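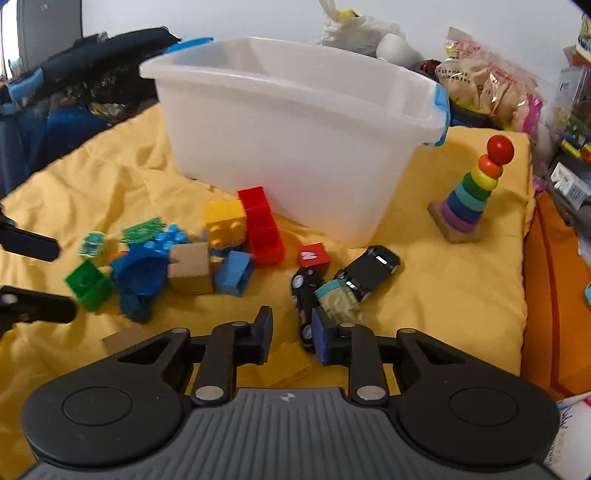
Skoltwood Toy Library will extend its lending service to families in Beneck from June, its director, Milagros Casado, has confirmed. The library lent 1,663 items in the past year, against 1,202 the year before, and the board agreed in the spring that a second collection point was needed.

Ms. Casado, who has led the library for four years, said the increase had come mainly from households with children under five. "Parents tell us that a toy is loved for three weeks and then sits in a closet," she said. "Borrowing suits the way small children play. It also suits apartments where there is very little space to store anything."

Asked how the library decides what to buy, Ms. Casado said that requests from members were given first consideration. Building blocks, puzzles and picture cards remain the most borrowed items, while battery-operated toys are no longer purchased. "They come back broken, and repairs cost more than the toy did," she said. 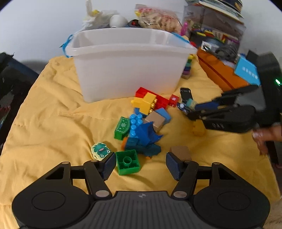 A green building block and a frog picture card.

The Beneck service will open with 400 items, all of them drawn from the present collection. Bimla Bhatia, who oversees cataloging, said that each set had been checked against its original list of parts. Sets with pieces missing will still be lent if they can be used safely, and the label will state what is absent. "A farm without its gate is still a farm," Ms. Bhatia said. "What we cannot lend is a puzzle that will never be finished."

Members will continue to pay a single yearly fee, and the loan period will remain four weeks. Ms. Casado acknowledged that late returns had been a concern – particularly over the summer – but said the library did not intend to bring back fines. "We had them once, and families who owed a small amount simply stopped coming," she said. "I would prefer to have the family back, even if the toy is late." Reminders will instead be sent by text message one week before the due date.

On the question of cleaning, Ms. Bhatia said that hard plastic items are washed after every loan and wooden items are wiped by hand. Fabric toys are accepted only when they can go through a washing machine.

Registration for the Beneck service opens on 20th November. Current members do not need to register again and may return items at either location.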